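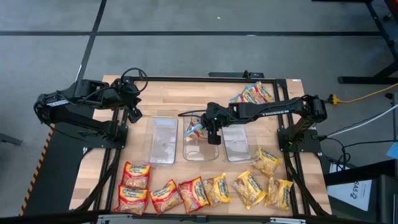
What time of day do you stand the best chance of seeing a platypus?

Dawn or dusk, on a slow stretch of water, provided you can keep still and keep your mouth shut.

Home Stories Poems Archive Contributors Contact

The Pool Below Morbridge

I could manage the still part. It was the mouth that had always let me down, and Omolara Nnaji knew it, which is why she made me practise in the car. All the way out of Kadley I was allowed to point at things and nothing else. I pointed at a wedge-tailed eagle! I pointed at a paddock of alpacas, every one of them looking at us, and I made a sort of kettle noise through my nose.

"That counts as talking," said Omolara.

She had grown up on the Igwe place, upstream of the bridge, and she had seen so many platypuses as a kid that she spoke of them the way other people speak of cousins. I was 34 years old and had never seen one outside of a glass tank. I had tried three rivers and a sewage pond. I had once spent an entire Easter, in a cold and dripping April, watching what proved to be a stick. It was a marvellous stick, mind you, and it had real presence, but I'd told a whole pub about it by the time Ebuka Yusuf went down with his binoculars and let me know.

Ebuka was in the back seat now with the thermos between his boots. He'd brought a folding stool, a second folding stool and a hat with a net on it, and he was every bit as excited as I was, only he did it quietly, the lucky thing.

We parked at the bridge a bit after four and climbed the fence where the wire sagged. Oh, that walk down! The wattle was out all along the bank, great yellow heaps of it, and the grass was up to our knees and full of tiny brown birds that went off like popcorn. The creek ran fast over the stones and then came round a bend and simply stopped, or seemed to, in a pool as dark as strong tea with a big old river red gum leaning across it.

"Here," said Omolara. "Sit."

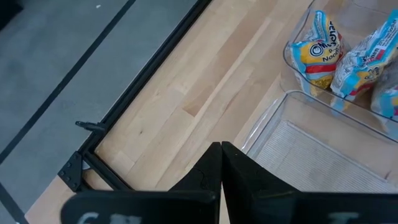 Nearly touching.

We sat. Ebuka gave me the good stool. For 10 minutes I was magnificent. I breathed through my nose and thought about stones. A water rat came out and ran along a log with its white-tipped tail held up behind it, and I gripped Omolara's sleeve so hard that a button came off, but I didn't say one word.

Then the light began to go. It went gold first, then a kind of dusty pink, and the frogs started up on the far side, one of them with a voice exactly like a plucked banjo string. I have been to concerts I liked less. My left foot went to sleep. Ebuka passed me tea in the lid of the thermos and I drank it without slurping, and I would like that remembered.

Bubbles came up by the roots of the gum.

Omolara put two fingers on my knee. The bubbles moved in a line, little beads of them, turning and coming our way, and after the bubbles came a ring, and in the middle of the ring was a flat brown something, low in the water, no bigger than my hand. It had a bill. It had an actual bill! It lay there on the surface, chewing, with its fur all sleek and its back legs stuck out like a kid on a pool toy, and it looked so thoroughly pleased with whatever it had in its cheeks that my whole chest filled up.

I put my hand over my mouth. I put my other hand over that hand.

"Hello," said Ebuka Yusuf, out loud, in the warmest voice I have ever heard come out of a man.

Plop.

The ring widened and reached the bank. Omolara turned around on the grass and looked at him. He had taken off his netted hat and was holding it against his jumper, as you would at a wedding.

"It just came out," he whispered. 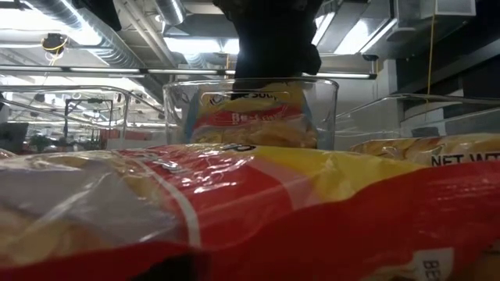 Chips, on their side on the table.

I laughed until I fell off the stool, and then Omolara went too, flat on her back in the grass with her boots in the air, and the banjo frog carried on straight through the lot of us. We stayed until we couldn't see the water. It didn't come back up, or it did and had the sense to use the other end.

On the way home we stopped at the Clondico roadhouse and had hot chips with far too much vinegar, and I talked. I talked for the full 30 kilometres after that as well. I did the bubbles, I did the chewing, I did the legs. Ebuka did the hello, over and over, each time a little more tenderly, until Omolara had to pull over and wipe her eyes.

"Saturday?" she said, when she could.

I pointed at her. I pointed at Ebuka. I pointed, with both hands, back the way we'd come.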